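Remotby newsletter
February 10, 2018

Research item: Teaching the policy when to look again

In the last issue we promised to report how the simulation work of the manipulation group is going. The first set of results is now complete, and Prodromos Zacharopoulos presented it at the internal seminar in Istholm. This text is a summary for the members who could not attend.

The group studies household tasks with a mobile robot in simulated kitchens. Our starting point was a policy learned from demonstrations, which receives the camera pictures and gives the next short piece of motion. It works well when the target is in front of the robot. It works much less well when the wrist camera comes close to furniture and the picture loses most of its content.

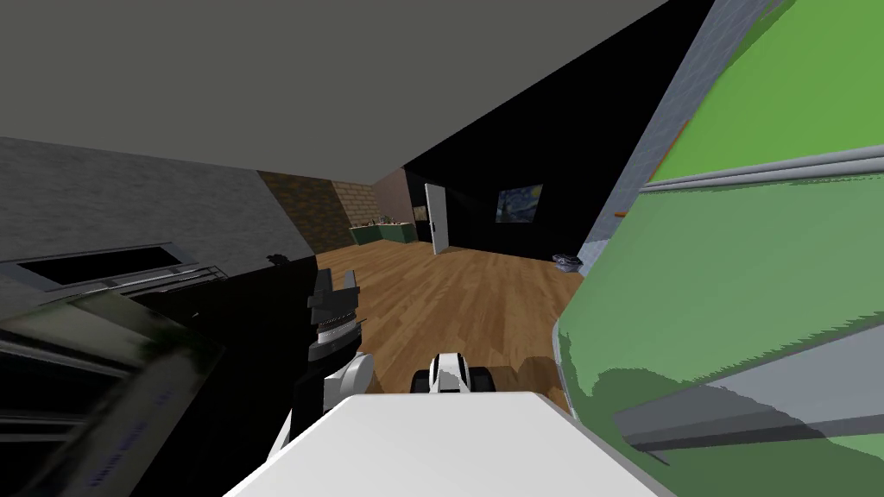 For the training we collected 2000 demonstrations by teleoperation. Fotini Tzavaras and Candela Cantero did the largest part of this, and they also wrote the rules for which demonstrations must be thrown away. Each demonstration was replayed with changed wall, floor and cabinet textures, so that the policy could not learn the room by its colors. The rendering was made on the Grikis cluster and took longer than we had planned.

The new part of the method is a small second network, which we call the view gate. At every decision step it gives a number that says how much the wrist picture can be trusted. If the number is low, the policy gives more weight to the head camera and to the last good wrist picture kept in memory.
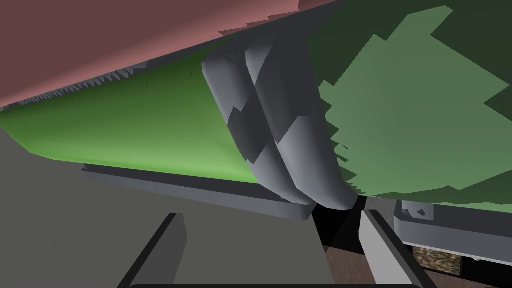 The gate is trained without any labels from people. We take a recorded moment, hide the wrist picture from the policy, and compare the predicted motion with the motion of the demonstration. When hiding the picture makes no difference, the picture had little to say. Most such moments are near large surfaces and narrow gaps. A wrist view can show both fingers over a dark gap, with a green object on one side and gray rods coming down between, and still it is hard to tell from this view alone which piece of furniture is in front of the gripper. The head camera usually knows this, and the gate learned to ask it.

With the gate, the policy completed almost 80 percent of the test tasks in rooms which were not used in training. The old policy often stopped close to a cabinet and repeated the same small motion until the time limit. We still see this behavior, but less often. Christos Koutsoukos is now checking if the remaining cases come from the gate or from the memory, which at present holds 5 pictures.
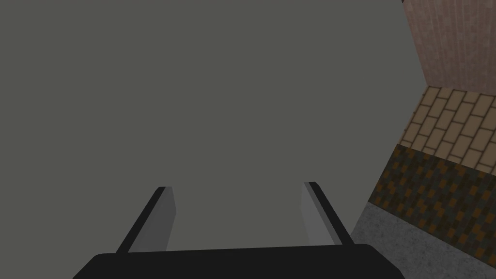 Does the gate make the robot slower?
The added time for each decision is small, and we did not have to change the control rate. Training takes longer, as every recorded moment must be passed through the policy 2 times, once with the wrist picture and once without it.

The next step is a comparison with the planner from the El Sherbiny project, on the same rooms and with the same time limit. Rafail Karras is preparing the common test files, and we hope to have them ready in May. Members who want to try the gate with their own policy can write to him for the code. Please mention which simulator version you use.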